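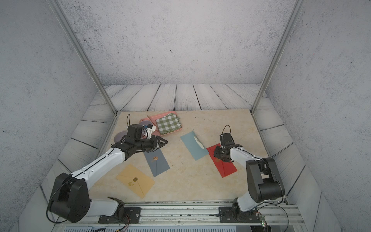 *Envelopes on the table, two robot arms on the rail.*

I stay for the credits. All of them, every time, down to the last logo and the line about the animals. I've been doing it since I was a teenager and I've lost at least one boyfriend over it (there were other issues, but the credits came up a lot).

What got me thinking about it was my trip to the Konmont last week. If you don't live near Lesgate, the Konmont is our old single-screen theater downtown, 383 seats, half of which squeak. Tickets are still 11 dollars, even on a Saturday night, and the popcorn machine is older than I am. I went to see a slow, moody lighthouse drama that ran 137 minutes, and I loved maybe 100 of them. The middle part with the lawyer could go.

Anyway! The movie ends, the screen goes black, the first name comes up, and the whole place stands up like somebody rang a bell. Coats, phones, keys, people climbing over my knees and saying sorry. I get it, babysitters cost money and the parking garage gets ugly. But this movie had the most gorgeous piece of music playing over the credits, just a cello and what sounded like a pump organ, and it didn't show up anywhere else in the film. Six minutes of it. By the end there were four of us left, scattered around like we were avoiding each other, and the guy with the broom was leaning on the back wall listening too.

I walked back to the car with my ears full of cello and forgot which level I'd parked on.

## Streaming makes it worse

My real complaint is with what happens at home. I have Fedard, same as everybody I know, and Fedard hates credits. You get maybe four seconds before the picture shrinks down into a corner and a trailer for a baking show starts yelling at you. There's a setting that's supposed to turn this off. I've turned it off. It comes back on after every update, and in September it came back on twice.

Last month I was bawling at the end of a movie about a man and his elderly horse, really bawling, and bam — cupcakes. I threw a sock at the TV.

So now I watch the important ones with the remote in my hand, thumb ready, like I'm on a game show. It does take something away from the last scene when part of your brain is getting ready to pounce on a button. 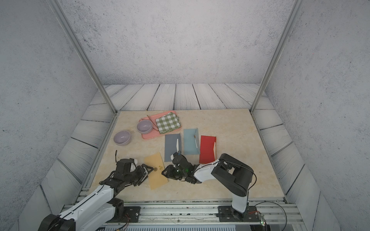
Movie nights at my house have one rule, then, and it's that the credits are part of the movie. You can talk during them (I'm not a monster) and you can eat whatever's left, but the lights stay down and no one hunts for their shoes. I've gotten pretty particular about the eating part too. Crinkly bags are out, and everything gets poured into something quiet before we hit play. Two lavender bowls and a pink tray like those would suit me perfectly, with popcorn in the big one, the smaller one for the chocolate-covered things, and the checkered napkin for whoever has the butter fingers. My sister thinks this is fussy. My sister also chews ice during love scenes, so her vote doesn't count for much.

The other thing I like is reading the jobs. Somebody gets a credit for wrangling bees. Somebody was the assistant to the assistant of a person I'd never heard of. I once tried to get through the visual effects names in one of those giant superhero movies, and I gave up somewhere past 800 and felt bad about it, like I'd walked out on a graduation. Then there are the thank-yous at the very bottom, the towns and the diners and the fire departments. The lighthouse movie thanked a bakery. I really want to know what the bakery did.
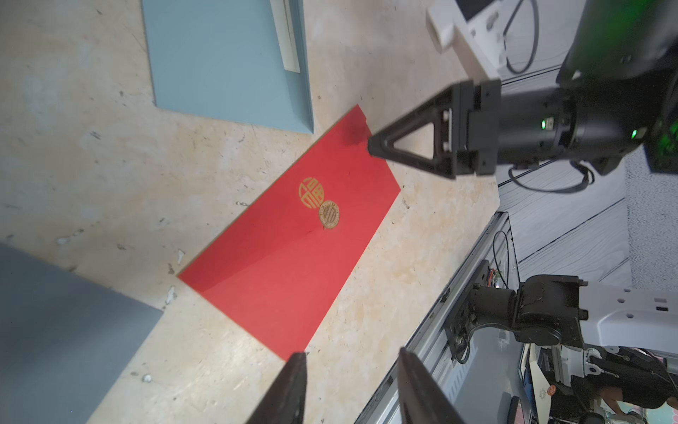

*Red envelope with a gold emblem.*

And sometimes you get a present. I don't mean the teaser scenes, everyone waits for those now. I mean the weird little stuff, like a line of dialogue you can hear over the black, or a recipe. Years ago I rented a Turkish comedy called *Gökçe*, about a wedding singer who loses her voice, and all the way at the end, after the copyright notice, you hear her hum one single bar. The entire movie is about whether she'll ever sing again! I have lent that disc to three people and every one of them turned it off too early, so I had to sit them down and make them watch it in front of me.

The Konmont is running a month of old musicals next, and I'm hoping to get to at least a couple. A lot of those put all their names up front and finish with a plain "The End," so I'll be out on the sidewalk with everybody else for once. I may need to find a new reason to sit there and finish my popcorn.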